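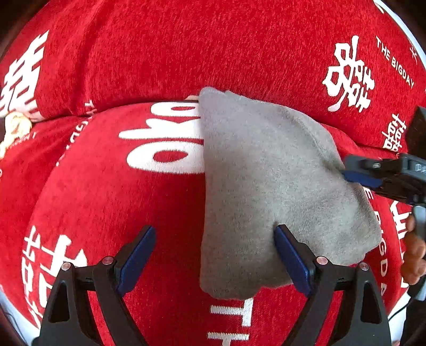 ## Pad and pin check on the hand-held grippers

July 19, 2018

I keep two hand-held grippers on the Flumgate bench. Both have dark blue pads, and the pads are what wear. Fleece is hard on them. Lint packs into the rubber and the grip drops long before anything looks wrong, so I stopped going by looks in November and went to a fixed interval.

Current interval is 276 grasps. At that point:

1. Wipe both pads with a damp lint-free cloth. No solvent. Solvent left the last set tacky.
2. Push each pad sideways with a thumb. If it moves on its mount, reseat it.
3. Check the round pins on the finger frames, 4 per tool. Press in any that stand proud.
4. Close the fingers on a strip of paper and pull. It should tear before it slips.
5. Run 5 folds on gray fleece over the red plush. Plush is the worst backing I have, as a badly set pad picks up the pile along with the cloth.

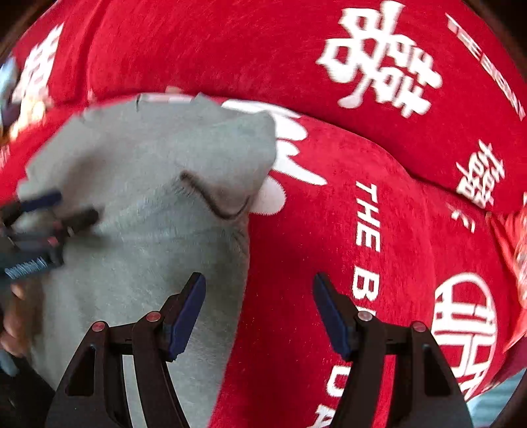
*Pads open over the edge of the gray fabric, red plush underneath.*

Step 5 catches most of the faults. A pad that sits a little out of angle will still pass the paper test and then skid on fleece. The fix is to loosen the mount, close the fingers fully, and tighten with the pads touching.

Spare pads come from Dradby in bags of 5. The Boven ones fit but are slightly thick, and the fingers then stop short of closed. I have not tried the Mancuso set yet.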